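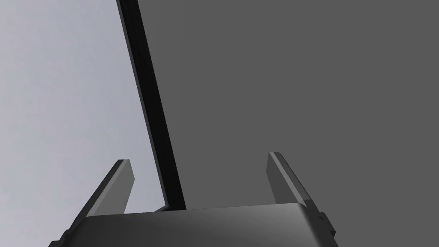
Kuipers

Ketby Ferry Timetables

Printed timetables for the passenger ferries out of Ketby harbor, typed up as plain CSV files. Coverage starts with the summer timetable of 2000. The data covers two routes: the direct crossing to Sundine, and the Cirkel, the slower boat that calls at the small piers on its way round the bay.

Last updated 18 August 2023

What is in the files

The data is split into six files, all UTF-8, comma separated, with a header row.

timetables.csv — one row per published timetable, with its start and end dates
sailings.csv — one row per sailing per timetable
calls.csv — the piers each sailing stops at, in order, with times
piers.csv — pier codes and names
notes.csv — footnotes as printed, linked to the sailings they belong to
changes.csv — corrections that were posted after a timetable was printed

Start with sailings.csv if you only want departures from Ketby. You need calls.csv for anything on the Cirkel, where the stops differ from one sailing to the next.

Main columns in sailings.csv

timetable_id: matches timetables.csv
sailing_id: unique across the whole dataset
route: sundine or cirkel
days: a string of seven characters, Monday first, with 1 for a day the boat runs and 0 for a day it does not
depart: local time at the first pier, 24-hour clock
arrive: local time at the last pier, empty if the timetable did not print one
season: summer or winter
note_id: empty if there was no footnote

All times are local clock time as printed. They have not been converted to UTC, and nothing has been adjusted for the change to or from daylight saving time. A sailing that arrives after midnight has an arrival time smaller than its departure time. There is no flag for this, so check for it before you compute a crossing time.

Sources

Everything comes from the folded paper timetables handed out at the ticket office and on board, plus the correction slips pinned up at the piers. I typed the rows by hand from the paper copies. Scans are not included in this repository. The paper is in varying condition, and a few of the older leaflets have a fold running straight through a column of times. Where a digit could not be read, the cell holds a question mark and the row is kept.

Pier names changed spelling more than once. The name column in piers.csv uses the most recent printed spelling, and old spellings are in alt_names, separated by semicolons. A pier that moved along the shore but kept its name has kept its code as well.

Known problems

Holiday sailings are the weakest part. Older leaflets say things like "Sunday service on public holidays" without listing the dates. That wording is in notes.csv, and I have not tried to turn it into a calendar.

Correction slips are surely incomplete. They were thrown away when the next leaflet came out, and I only have the ones somebody kept.

Fares were left out. They were printed on a separate sheet for much of the period, and I do not have enough of those sheets to make a usable series.

The data says what was promised on paper. It says nothing about whether a boat left on time, was full, or was canceled for fog. Please do not use it to write about punctuality.

Do not use it to plan a trip either. Timetables change, and the harbor office has the current one.

Changes in version 2

Split calls out of sailings.csv into a separate file.
Replaced the free-text days column with the seven-character string.
Fixed winter Cirkel rows where the outbound and return times had been swapped.
Added missing footnotes on bicycles and prams.
Start dates that are printed only as "from June" now use the first of the month, with date_exact set to 0.

If you have scripts written for the first version, the sailing_id values are unchanged, but the column order is not. Read columns by name.

License and reuse

The typed data is released under CC BY 4.0. Credit it as "Ketby Ferry Timetables, version 2" and link back to this page. The license covers the tables and this README only.

Corrections

Open an issue with the timetable_id, the sailing_id and what your paper copy says. A picture of the leaflet helps a lot, including the front panel with the validity dates. Winter leaflets are especially welcome — fewer were printed and I have gaps. If you send several corrections, one issue per leaflet is easier to work through than one per row.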